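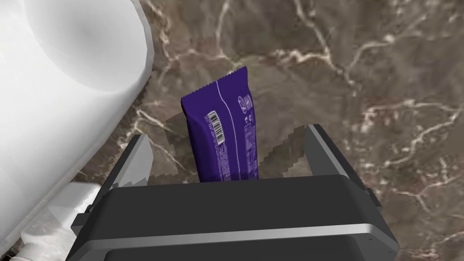
Candy bar grasp, sim, fingers still open

gantrymoss
Need a sanity check on budget. We pack snack bars at Monditden, small line, want one arm plus gripper before the holidays. Brornden quoted 900 a month lease, 29 months. Zindura wants a big chunk up front then 700 a month. Been running picks in sim first so we dont buy the wrong fingers. Anyone done the math on lease vs buy at this size?

pelletjack
29 months is a weird term. Ask what happens at the end – ours had a buyout nobody had read. Also get the gripper as its own line on the quote.

gantrymoss
Good point, its all one number right now. Will ask.
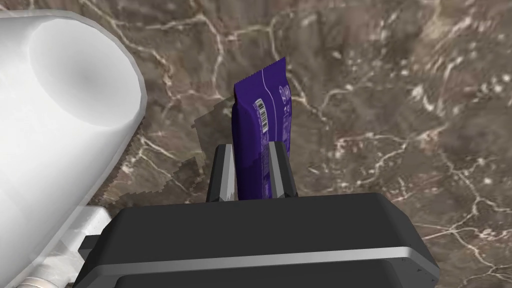 and the other thing is finger width. Wrappers are slick and the crimped end bends if you look at it wrong. Wide fingers cost more, not sure we need em. Brornden says 5 weeks for custom.

tin_ferret
Sim grasps tell you zip about wrappers. Friction is whatever number you typed in. Rent a real one for a week, then budget.

pelletjack
Disagree. Sim wont give you grip force but it caught a reach problem for us before we paid for anything. Cheap insurance

tin_ferret
Reach, fine. Grip no. And put spare finger pads in the budget, they wear out.
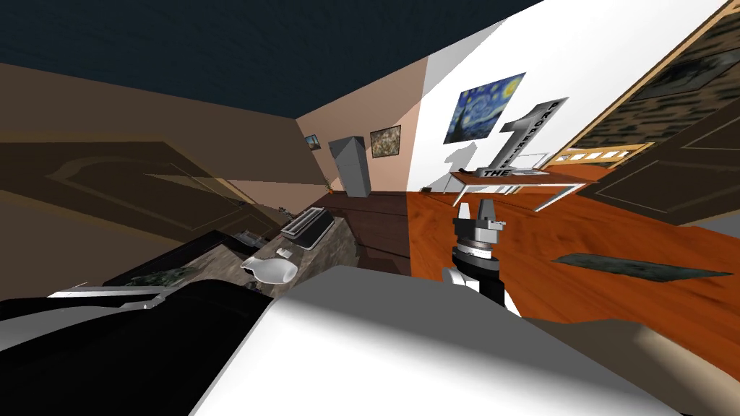 Valcárcel, August 2020

gantrymoss
Update. Two-arm version is on the table now, same sim, house layout with a kitchen counter. Boss likes it. I dont – double the lease and we have one lane. Brornden will split out the gripper price, waiting on teh new quote. Zindura hasnt answered. Decision is September so if anyone has real service costs pls post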